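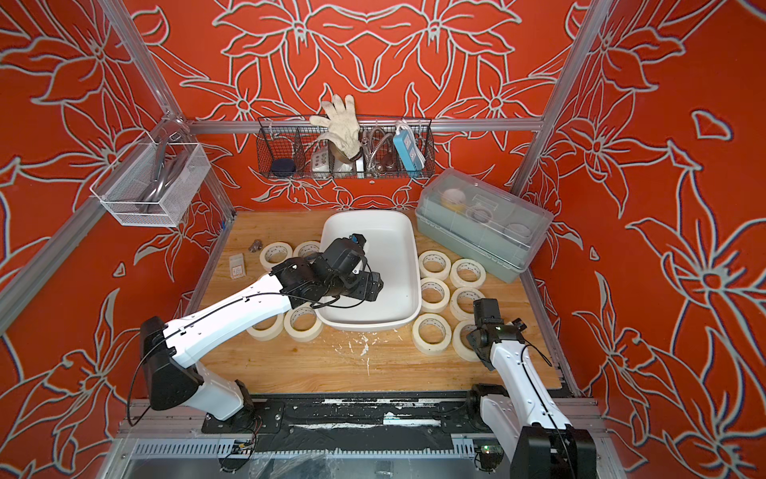

*朱色がかった赤に、白とグレーの百合。*

3月5日(火)、くもり

大きな花柄が好きです、と書き出してみて、この一行を書けるようになるまでにずいぶん年数がかかったなあと、ひとりでお茶を飲みながら笑っています。若いころのわたしは無地の人でした。カーテンは生成り、座布団は紺、服は灰色か黒か、思いきってもせいぜい深緑。柄ものといえば台所の布巾の端っこに線が一本入っている程度で、それすら「ちょっとにぎやかかしら」と迷って買ったのですから、まあ念の入った無地ぶりです。

それがどうしたことか、今のわたしの居間には、葉っぱがわさわさ茂って花がどかんと咲いている、人によっては目がまわるようなカーテンが下がっています。遊びに来た妹には「おねえちゃん、ここジャングル?」と言われました。ジャングルで結構。今日はその、花柄とわたしの長い話を書こうと思います。長いので、お湯でも沸かしてからどうぞ。

## 祖母の襖

花柄との最初のおつきあいは、たぶん祖母の家の襖です。

襖といっても、よくある山水や雲の模様ではありません。祖父が亡くなったあと、祖母が「辛気くさいのはもういや」と言って、押し入れの襖だけ自分で張り替えたのです。それも襖紙を使わず、洋服地を。どこで手に入れたのか、茶色っぽい地に大きな芍薬が咲いている、厚手のしっかりした布でした。糊をたっぷり塗って、物差しでぎゅうぎゅう空気を追い出して、それでも右の襖の下のほうに一か所、ぷくっと浮いたところが残りました。わたしは泊まりに行くたびに布団の中からそのぷくっとしたところを指で押して、へこませては戻るのを待つ、という遊びをしていました。祖母に見つかると「あんたがそうやって押すから直らんの」と叱られましたけれど、あれは最初から浮いていたと思います。

夜、豆電球だけになると、芍薬は花に見えなくなります。花びらの重なったところが横を向いた人の顔になったり、葉の先がきつねの耳になったり。こわかったかというと、これがあまりこわくないのです。昼間は花だと知っているからでしょうか。きつねだなあと思っているうちに寝てしまう。大きな柄というのは、子どもにとっては絵本みたいなものだったのかもしれません。細かい小花模様ではああはいかない。小花はいつまで見ても小花のままです。

祖母の家は、わたしが高校のときに人手に渡りました。あの襖がどうなったのか、母に聞いても「さあ、捨てたんじゃないの」としか言いません。あのとき端切れの一枚ももらっておけばよかったと、今になってときどき思います。当時はほしいとも思わなかったのですから、仕方のない話ですけれど。

## 無地の時代

ひとり暮らしを始めて、そこから長い無地の時代に入ります。

理由はいくつか思いあたります。部屋が狭かったこと。お金がなかったこと。それから、雑誌の部屋というのがどれもこれも白くてすっきりしていて、ああいうふうに暮らす人になりたかったこと。白い壁に白いカーテン、白いお皿、床には何も置かない。わたしも一生懸命まねをしました。まねをしたのですが、そこに座っているのがわたしなので、どうもしっくりこない。本は積むし、みかんの段ボールは置くし、冬になれば母の編んだ、ものすごい色の膝掛けが登場します。あの膝掛けだけは捨てられなくて、人が来るときは押し入れに隠していました。おかあさん、ごめんなさい。

無地が悪いと言いたいわけではないのですよ。今でも寝室は無地です。シーツも枕カバーも、洗いざらした白がいちばんよく眠れます。ただ、あのころのわたしは好きで選んでいたというより、間違えたくなくて選んでいました。柄を選ぶのは、なんだか自分の趣味を表札に書いて掛けるみたいで、恥ずかしかったのです。灰色のセーターを着ていれば、誰もわたしの趣味について何も言いませんから。

この気持ち、わかってくださる方、きっといらっしゃいますよね。いらっしゃると信じて先に進みます。

## プーランさんのこと

さて、わたしの無地の時代を終わらせたのは、プーラン・ホセインザデー(Pouran Hosseinzadeh)さんです。

プーランさんとは前の職場の近くの生地屋さんで知り合いました。「バゲリ」という、間口は狭いのに奥へ奥へと続いているお店で、入口のほうに安い木綿、真ん中あたりに服地、いちばん奥の、ちょっと暗くなったところにカーテンや椅子張りの重たい布がぎっしり立ててあります。プーランさんはその奥の売り場の担当で、わたしはといえば、台所の小窓に掛ける無地の麻を探しに入ったのでした。

生成りの麻を一メートルください、と言うと、プーランさんは丁寧に測って切ってくれて、たたんで、袋に入れて、それから急に「あなた、さっきからずっと、あっちを見てますね」と言いました。あっち、というのは、棚の端に立ててあった深い赤の布です。自分ではまったく気づいていませんでした。見ていません、と言いそうになって、言うのも変なので黙っていたら、プーランさんはその布をどっこいしょと引き出して、台の上にばさーっと広げてしまったのです。

ばさーっと、というあの音は今でも耳に残っています。深い赤の地に、わたしの顔より大きい花。花の名前はわかりません。プーランさんも「これは花です」としか言いませんでした。図案を描いた人の頭の中にしか咲いていない花なのでしょう。茎がぐうんと曲がって、葉が裏返って、白っぽい花びらのふちに細い線が入っている。わたしはその場で祖母の襖を思い出して、豆電球ときつねの耳を思い出して、何も言えなくなりました。

買ったかというと、買いませんでした。値段を聞いて、その日は生成りの麻だけ抱えて帰りました。ところが台所に麻を掛けてみても、目をつぶると赤いのです。次の週も、その次の週も、用もないのにバゲリに寄って、あの布がまだあるかどうかを確かめました。プーランさんは何もすすめません。「まだありますよ」と言うだけ。あの「まだありますよ」が、どんな上手な売り文句よりも効きました。

結局、ボーナスの出た日に買いました。窓に掛けるには足りない、半端な長さの残りをまるごと。重たくて、電車の中で膝にのせていたら足がしびれました。

## 柄合わせで泣く

さあ、買ったはいいけれど、大きな柄の布というのは扱いがたいへんです。ここからは少し実用の話もしますので、これから花柄のカーテンなどお考えの方は、どうぞ参考になさってください。

まず、リピートというものがあります。柄がひとまわりして、また同じところに戻ってくるまでの長さのことです。小花なら気にするほどのこともありませんが、大きな柄はこのひとまわりが長い。長いということは、隣どうしの布の柄をそろえようとすると、その分だけ捨てるところが出てくるということです。わたしはこれを知らずに、窓の高さに縫い代を足した長さで切ってしまいました。二枚を並べてみたら、右の花は目の高さに咲いているのに、左の花は膝のあたりに咲いています。段ちがい。床に座り込んで、しばらく動けませんでした。

翌日プーランさんに泣きつきに行くと、笑われるかと思ったら真面目な顔で、「高さをそろえなくても、庭の花はそろっていませんよ」と言われました。なるほどと思って帰って掛けてみたのですが、やっぱり気になる。庭は庭、カーテンはカーテンです。で、どうしたかというと、その二枚は別々の使いみちにまわしました。一枚は壁に掛け、もう一枚はクッションと、ミシンのカバーと、細長い残りは姪っ子の手提げになりました。手提げは葉っぱばかりで花がないと文句を言われましたが、今も図書館に持っていっているようです。

ですから、カーテンをお作りになるときは、

- 切る前に、床に広げて一晩おくこと
- いちばん見せたい花をどの高さに持ってくるか、先に決めること
- リピートの分を余計に買うこと(けちると泣きます)
- 柄の天地を確かめること。葉っぱは案外、逆さでも気づきません

最後のは、わたしではなく妹の話です。妹は寝室のカーテンを逆さに縫って、半年気づかずに暮らしていました。花が全部お辞儀をしているねとわたしが言ったら、「そういう花なのかと思ってた」ですって。今もそのまま掛かっています。

それから、洗濯のこと。赤い布は色が出ます。最初の一度は必ず、ほかのものと分けて、たらいか何かで押し洗いをしてください。わたしは祖母から、お酢をほんの少し落とすといいと聞いて、ずっとそうしてきましたけれど、効いているのかどうかはよくわかりません。台所じゅうが酢の物のにおいになって、なんとなく効いた気がする、そのくらいのものです。白い花のところに赤がうつってしまったときは、もう、あきらめます。うっすら桃色になった花びらもかわいいものです。

## 壁に掛けるということ

壁に掛けた一枚の話を、もう少しさせてください。

そのころ住んでいたのは「スタヴィア」という名前だけ立派なマンションで、部屋は1101号室、北向きで、夏は涼しくて冬はしみじみと寒い部屋でした。壁は貸家によくある白いでこぼこの壁紙。そこに突っぱり棒を渡して、赤い花柄をだらんと下げたのです。

それだけで、部屋が変わりました。大げさに聞こえるでしょうけれど、帰ってきて電気をつけたときに、壁のほうから「おかえり」と言われるような感じがします。北向きの部屋は光が青いので、赤がちょっと沈んで落ち着いて見えるのもよかった。昼と夜でも違います。電球の下では花びらが黄色っぽくなって、雨の日は葉っぱばかりが目につく。ずっと白い壁と暮らしてきたので、壁というものがこんなに毎日違うとは知りませんでした。

困ったのは、ほかのものが合わなくなったことです。灰色の座布団がいかにも寒そうに見えてくる。白いお皿はよかった。白いお皿や白い琺瑯は、派手な布の前に置くとかえってすっきりきれいに見えて、これは発見でした。洗面器でも保存容器でも、白い何でもないものがひとつあると目が休まります。それから、押し入れに隠していた母の膝掛け! あれを出してきて椅子に掛けたら、なんとまあ、ぴったりだったのです。橙と紫と、からし色の、あの膝掛けが。長年居場所のなかったものに、やっと居場所ができました。母に写真を送ったら、「その膝掛け、まだあったの」と返事が来ました。母のほうは忘れていたみたいです。

## 図案の本を読む

人間、好きなものができると本を買います。わたしも買いました。古本市で見つけた、布の図案についての本で、全部で292ページ、半分くらいが文章で、残りが図版です。図版が全部白黒なのはちょっとがっかりしましたが、読んでみるとこれが白黒でよかった。色がないと、線の運びがよく見えるのです。

その本で覚えたのは、花の図案には「すきまをどう埋めるか」という苦労がある、という話でした。花を置くと、花と花のあいだに必ず妙なすきまができる。そこに葉を入れるか、つぼみを入れるか、茎をまわすか、思いきってあけておくか。上手な図案は、花そのものよりも、そのすきまの埋め方が上手なのだそうです。

それを読んでから、町で花柄を見るとすきまばかり見るようになりました。電車で前に座った方のスカートのすきま。喫茶店の椅子のすきま。じっと見ていると変な人だと思われますから、ちらちらと。百合は難しいだろうなあと思います。花が大きくて、口がらっぱみたいに開いて、横を向いたり上を向いたりするので、並べるととんがったすきまがたくさんできそうです。そのかわり、うまくいったときの百合はほんとうに堂々としています。細長い葉でするするっと隣につなげてあったりすると、お見事、と声をかけたくなります。

逆に、これは惜しいなあというのもあります。名前は出しませんけれど、歯医者さんの待合室のカーテン。花はとてもいいのに、すきまに蝶々が入っているのです。しかも全部同じ蝶々。順番を待っているあいだ、あそこに葉を一枚入れてくださっていたらなあ、と思って、思っているうちに名前を呼ばれます。おかげで治療のことをあまり考えずにすむので、感謝すべきなのかもしれません。

## トゥンダウの民宿

もうひとつ、忘れられない花柄があります。何年か前の2月に、プーランさんに教えてもらって、トゥンダウという町に二泊したときのことです。バゲリに布を卸している工房のひとつがその町にあって、行けば見せてもらえるかもしれないと言うので、のこのこ出かけていきました。

着いてみたら工房は冬休みで閉まっていました。電話くらいすればよかったのですが、わたしはそういうところがあります。がっかりして宿に戻ったら、宿のおかみさんが「布なら、うちの客間を見ますか」と言ってくださって、使っていないという二階の部屋を開けてくれました。

そうしたら、壁も、椅子も、ベッドの覆いも、カーテンも、ぜんぶ同じ花柄! 黄色い地に青い花で、どこまでが壁でどこからがカーテンなのか、一瞬わからないのです。椅子なんて、座るところの柄が背もたれの柄にぴたっと続いていて、柄合わせで泣いたことのある身としては、もう、ため息しか出ません。おかみさんのお姑さんがお嫁に来たときにしつらえた部屋だそうで、おかみさんご自身は「落ち着かないから一度も寝たことがない」とおっしゃっていました。わたしはずうずうしくも、一晩そこで寝かせてくださいとお願いしました。

落ち着かないどころか、朝までぐっすりでした。目が覚めたら青い花に囲まれていて、どこにいるのかしばらく思い出せず、それがまた気持ちよくて。寝坊をして朝ごはんを食べそこねそうになり、おかみさんがパンとゆで卵を取っておいてくださいました。あの卵、おいしかったです。半熟と固ゆでのちょうど真ん中で。

帰りにおかみさんから、屋根裏にあったという見本帳を一冊見せていただきました。「ドラメローラ」という名前の、その町で昔織っていた布のシリーズだそうで、小さく切った端切れが100以上、台紙に貼ってありました。糊が古くなって、ページをめくるたびに端切れがはらはら落ちます。おかみさんとふたり、床にはいつくばって、これはここ、いやこっち、と貼り直しているうちに汽車の時間になってしまい、最後のほうは、たぶん何枚か間違ったところに貼ってきました。

## 引っ越しと、今の家

スタヴィアを出て今の家に移ってきて、この春で10年になります。今度は南向きで、引っ越してすぐに壁に掛けてみたあの赤い布は、朝の光にあたると思っていたよりずっと明るくて、びっくりしました。同じ布とは思えないのです。北の部屋ではしっとりしていた赤が、こちらでは朝からもう元気いっぱいで、寝起きのわたしには少々まぶしい。しばらく居間でがんばってもらいましたが、日に焼けるのがかわいそうで、今は廊下の突きあたりに下がっています。廊下は暗いので、また昔の落ち着いた顔に戻りました。

居間のほうは、冒頭に書いたジャングルのカーテンです。これは柄合わせも成功しました。切る前に床に広げて、一晩どころか三晩おきました。あいだは布の上を歩くわけにいかないので、壁伝いに横歩きで台所へ行きました。夫は何も言わずに一緒に横歩きをしてくれました。ありがたいことです。できあがって掛けたときには、夫が脚立の下から「うん、花だね」と言いました。もう少し何か言ってくれてもいいと思うのですけれど、まあ、プーランさんも「これは花です」でしたから。

プーランさんは、一昨年バゲリを辞めて、今は娘さんのところでお孫さんの面倒を見ています。たまに電話をくれます。電話の最後はいつも布の話で、この前は、お孫さんの部屋に無地のカーテンを掛けられてしまったと嘆いていました。娘さんが無地派なのだそうです。「でも、あの子、昨日ずっと、わたしのスカーフを見てました」と、受話器の向こうでずいぶんうれしそうでした。

## 最後に、おたよりのお返事など

先月の、ふきのとう味噌の記事にコメントをくださったみなさま、ありがとうございました。お味噌を白味噌にしてもいいですかというご質問は、はい、甘めになりますけれど、おいしいと思います。お砂糖を控えてください。冷蔵庫でどのくらい持つかは、うちではいつも一週間もしないうちに食べきってしまうので、すみません、よくわからないのです。

それから、花柄のカーテンをお持ちの方、よろしければ何の花か教えてください。「花です」でも結構です。襖に布を貼ったことのある方がいらしたら、空気の抜き方のこつもぜひ。うちの押し入れの襖がそろそろ張り替えどきで、夫にはまだ話していませんが、芍薬の布を探しはじめています。

お茶がすっかり冷めました。いれ直してきます。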